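1/ Okay, a few of you asked how I quit buying clothes for a whole year, so I'm finally doing the thread. Get a coffee, I ramble.

2/ It started in February when I added up what I'd spent at Whitcombe since the winter before. $1,250. On tops, mostly! I own maybe four I like (and one of those is my sister's, sorry Trudy).

3/ Rule one was simple: no new clothes, period. Socks and underwear didn't count. Thrift stores DID count, and that's the one that hurt, because Monday is half-price day at the one by my work and I used to go every single week.

4/ Then I had to learn to mend. My first hem looked like a toddler did it, but Nandini Pillai showed me a ladder stitch over lunch and wow, what a difference. I've done pants, a pillow, two coats.

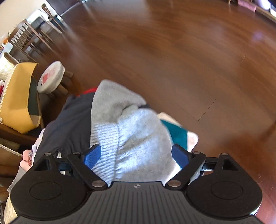

5/ WHAT I BOUGHT INSTEAD
Thread, a decent pair of scissors and a fabric shaver. $20 for the shaver and it brought back a sweater I was ready to toss. Best money I spent all year.

6/ The hard part was weddings. I wore the same green dress to every one of them and Brenda Aravena noticed, but only to ask where I got it, so I'm calling that a win.

7/ I did slip once. Rain boots, $100, mine had split down the heel and I was not walking to the bus in wet socks until spring. No regrets.

8/ Going for year two now, with one coat allowed. Drop your mending tips below, I still can't do zippers!!

Contact | © Brenness | Back to top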